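Search this site Search Go
Last updated 18 October 2021
By Kátia Camargo and Ott Toom

4. What the hand costs after it is bought

Most of the planning papers we read treat the purchase price of a robot as the main figure and fold the rest into a line called "support". We doubt this is safe. At Fisora, where we followed the budgeting of a packet-sorting station, the quote from Ternaton covered the body, the arms and two multi-fingered hands. It left out the table, the scanner, the floor marking and the hours of the people who stand beside it. Those items came to 27 per cent of the first-year spend, and none of them had been in the September request.

The task itself is modest. Flat packets are to be scanned and placed in a divided wooden box. A clerk can do this on the first morning. The case for buying therefore rested on hours saved, and we saw little in the plan to show that any would be.

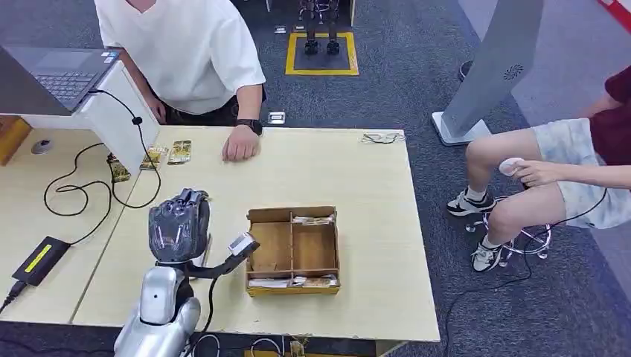 Janaína Leite disagreed with us on this point. She argued that a first station should be charged to training, that no department would expect a new clerk to pay for the desk in year one, and that waiting for a cheaper hand would only push the same learning costs into a later budget.

We accept part of this. A training budget still needs an end date, though, and the plan had none. It was renewed once on the strength of a demonstration and once — as far as we can tell from the minutes — because the money was there.

Hands deserve their own line. The Gellum price list we were shown gives a service interval but no price for a single finger, so a damaged joint must be costed as a whole hand. Fisora had set aside funds for one spare over three years. Falcão, asked to quote for the same work, advised more than 4. We can't say which is right, and we suspect neither supplier can either. Covers, cables and bolts were listed as consumables without a figure beside them.

Floor space was also treated as free. Once an area has been taped off it is lost to other uses, and at Fisora's internal rent that loss was larger than the yearly software fee.

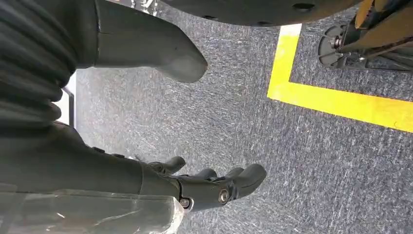

Figure 7. Robotic hand over carpet, with yellow floor tape marking a corner.

Our advice to buyers is to ask for the price of parts, in writing, before the price of the machine. Odair Lins has since asked all three suppliers for such a list on Fisora's behalf. One has replied.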